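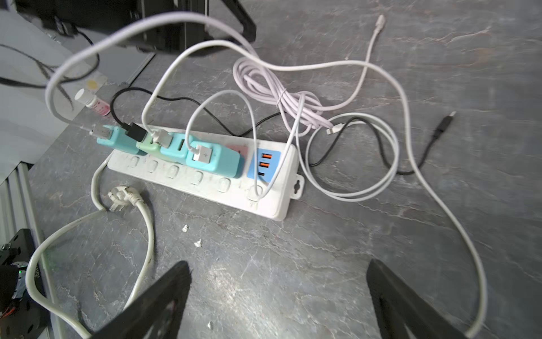
Time trouble: a thread for club players

1/ I have played tournament chess for many years and most of my painful losses have the same reason. My position was fine, but my clock was not. I want to write a little about how I worked on this.

2/ In August I played the open in Skarkumport. In the fourth round I was a clean pawn up against Torbjørn Sæther, rated 2087. At move 28 I had less than two minutes. You can guess how it finished.

3/ After the game Torbjørn showed me his scoresheet. Next to every move he had written the time left on his clock. I had never done this. I asked if it disturbs him and he said no, it keeps him calm.

4/ So I started to do the same. Please check your tournament rules first, but in my events it is allowed to note the clock times.

5/ When I got home I also took my old online games, 500 of them, and looked only at the clock. In 178 I used more than five minutes on one move before move 15. Very often it was a simple recapture!

6/ My teacher Lorna Sarmiento gave me one question for such moments: "Are you calculating, or are you worrying?" If I see the same line for the third time, I am worrying. Then I must play the move.

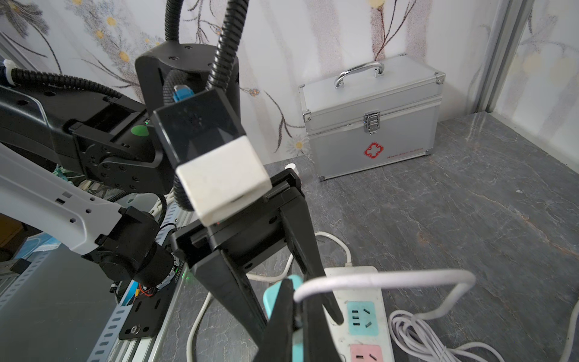

Gripper at the power strip, May 2025

7/ Lorna also gave me homework. Take a quiet middlegame position, set three minutes, choose a move and write one sentence why. No engine until the sentence is written. I did 200 of these over the winter, mostly in the evenings.

8/ Reynaldo Javier from my club does not agree with me. He thinks that a player should spend the time in the opening, when the plan is decided. For him it works well. He also plays much faster than me in endgames, so maybe we need different advice.

9/ Do I still get in time trouble? Yes, but less. In my last tournament it was one game, and I held the draw with a rook against rook and pawn, playing only on the increment.

10/ If you write your clock times too, please tell me where your long thinks are. Mine are still between move 12 and move 16.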